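Aus der Kanzlei, September

Kurz vorab, weil es gerade drunter und drüber geht: das Telefon ist vormittags nur bis 10 Uhr besetzt. Danach bitte Mail oder auf Band sprechen, wir rufen zurück. Meistens noch am selben Tag.

Mietrecht: Nebenkostenabrechnungen

Die Welle rollt wieder. Wer eine Abrechnung bekommen hat und stutzt: erst mal nicht zahlen und auch nicht schimpfen, sondern Belege anfordern. Einsicht in die Unterlagen steht Ihnen zu, und zwar in alle, auch Hausmeistervertrag und Wartungsrechnungen. Schriftlich verlangen, Datum drauf, Kopie behalten. Frist setzen, zwei Wochen sind in Ordnung.

Vermieter unter unseren Lesern: Die Abrechnung muss innerhalb von zwölf Monaten nach Ende des Abrechnungszeitraums beim Mieter sein. Beim Mieter! Nicht im Briefkasten der Post. Wir hatten dieses Jahr schon wieder mehr als 7 Fälle, in denen die Nachforderung allein daran gescheitert ist. Ärgerlich, weil vermeidbar. Einwurf mit Zeuge, Zeuge muss wissen was im Umschlag war.
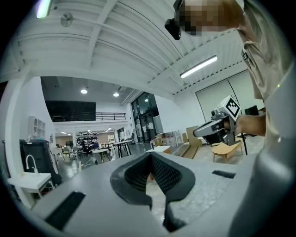 Noch zum Thema Belege: Handyfotos bei der Einsichtnahme sind erlaubt. Fragt jede Woche jemand. Kopien zuschicken lassen ist eine andere Sache, im frei finanzierten Wohnraum besteht darauf in der Regel kein Anspruch, manche Vermieter machen es trotzdem gegen Kostenerstattung. Einfach fragen.

Kaution

Auszug, Übergabeprotokoll, und dann hört man nichts mehr. Der Vermieter darf sich eine angemessene Zeit zum Prüfen nehmen, starre Frist gibt es keine. Wer nach einem halben Jahr noch nichts gehört hat, sollte sich melden. Bei uns oder erstmal selbst beim Vermieter, freundlich, aber schriftlich. Und bitte das Protokoll mitbringen, wenn Sie einen Termin haben. Ohne Protokoll wird es zäh. Ersatzweise Fotos vom Auszugstag und Namen von Leuten, die dabei waren.

Schönheitsreparaturen: alte Formularverträge mit festen Fristen sind oft unwirksam, "oft" heisst nicht immer. Vor dem Streichen Vertrag zeigen. Nach dem Streichen können wir meist nur noch nicken.
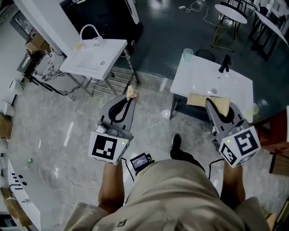 Termine und Personelles

Tudor Buzatu übernimmt ab sofort die Mietsachen mit Anfangsbuchstaben A bis K, der Rest bleibt wo er ist. Laufende Akten wechseln nicht, da müssen Sie nichts tun. Er macht auch den Infoabend zur Eigenbedarfskündigung, Ende September, 19 Uhr, im Saal über dem Café Patrício. Eintritt frei, Anmeldung wäre nett wegen der Stühle. Thema u.a.: was in der Kündigung stehen muss, Härtefallwiderspruch und bis wann, vorgeschobener Eigenbedarf. Einzelfälle besprechen wir dort nicht, dafür gibts die Sprechstunde.

Sprechstunde offen, ohne Termin: von 9 bis 12 Uhr, die Tage hängen unten an der Tür und stehen auf der Startseite. Erfahrungsgemäß ist es gleich nach neun am vollsten.

Für die Mieter der Häuser, die von Vornard verwaltet werden: Ihr Sammelschreiben ist raus, Antwort steht noch aus. Sobald was da ist, bekommen alle Beteiligten Post, bitte bis dahin von Nachfragen absehn. Und wer umgezogen ist, neue Adresse durchgeben. Zwei Briefe kamen zurück.

Rechtsschutzversicherte: Deckungsanfrage stellen wir gern für Sie, brauchen aber Versicherungsnummer und den Schadenszeitpunkt. Wartezeit im Vertrag vorher nachlesen.

Nächste Ausgabe dann mit dem Thema Untervermietung.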